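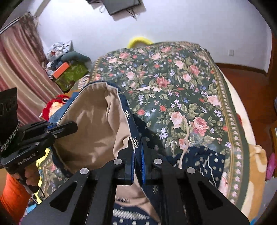

4.2 Bimanual opening of soft containers

Figure 3. Bag opening on a bed with two hand-held parallel grippers. One gripper pinches the edge of the navy printed flap between its blue finger pads; the other pulls at the beige lining.

Folding and wiping have received most of the attention in work on household manipulation. Bags have received less, although many tidying chores begin with one. A bag has no fixed opening. Its mouth must be found, gripped on two sides and held apart before anything can be put in or taken out, and both grips have to survive the whole sequence.

We collected 400 demonstrations of this task in 12 homes, using hand-held grippers so that the recorded motion stays within what a two-finger jaw can do. Operators worked on the surfaces they normally use, mostly beds. The background was left as found. In Figure 3 the bag lies on a floral quilt with other patterned cloth next to it, and the navy cloth nearby is close in color to the bag's own shell. Segmentation by color alone is unreliable under these conditions.

The policy was trained on the full set and tested on the Judholm arm pair in two homes not used for training, Javness and Noiphan, with 50 trials in each. We count a trial as a success if the mouth stays open for 2 seconds with both grippers closed on the bag.

Two failure types account for most of the lost trials. In the first, the jaw closes on the quilt or a neighboring cloth together with the flap, and the bag drags its surroundings along when lifted. In the second, the jaw takes the outer shell but misses the lining – the shell rises and the pouch stays shut. People correct both errors by feel, often without looking. The policy has no tactile input and usually carries on to the next stage.

The Plorkulura baseline, which plans each arm separately, fails earlier, at the transfer of tension between the two grips. Labels for the failure types were assigned by Oğuzhan Akgül from the trial recordings. On this evidence we do not consider bag opening ready for unattended use in homes. Section 4.3 repeats the test with the bag placed on a bare table.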